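Home | Threads | Replies | About
Filed under: Slow Living, Wool and Textiles

2018-04-25, by Vimosau

1/ I have lived in Drollport for two winters now and I want to write down what I learned about washing wool. In my first December here I ruined a good jumper at 40 degrees, and I am still a little sad.

2/ The care label is a limit, so you may always go lower. I wash everything knitted at 20 degrees, by hand, with a small spoon of wool soap. I do not rub. I only press.

3/ Dark things go separately. Black dye can leave the fibre for many washes, and a pale flowered cover will show every drop of it. 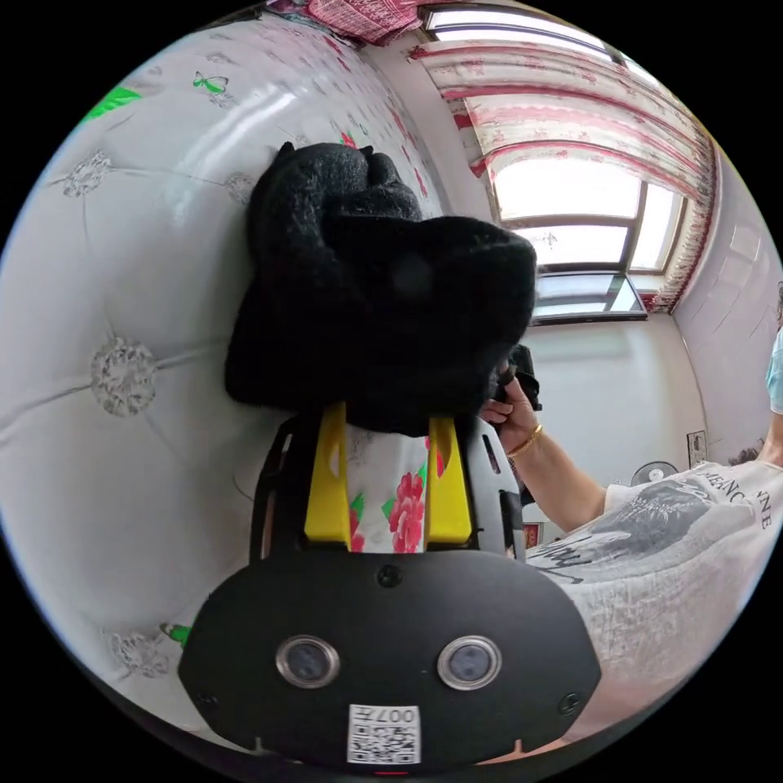
Fivis: But do you rinse in the same temperature? My mother always used cold for the last water and her cardigans went hard like a board.

4/ Yes, the same temperature from first water to last. I think the sudden change does more damage than the cold itself.

5/ Never hang a heavy knit. The water pulls the sleeves down and they do not come back. Roll it in a towel, step on the towel, then lay it flat and give it back its shape with your hands.

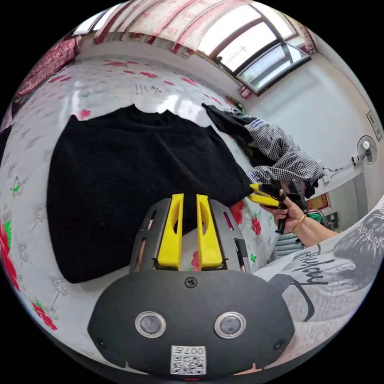
Black knit laid flat on the rose bedspread.

6/ Turn it over after one night. In a damp flat it can need two nights, so please be patient and keep it off the radiator.

7/ Next time I will write about moths, which I know too well.

Older posts | Newer posts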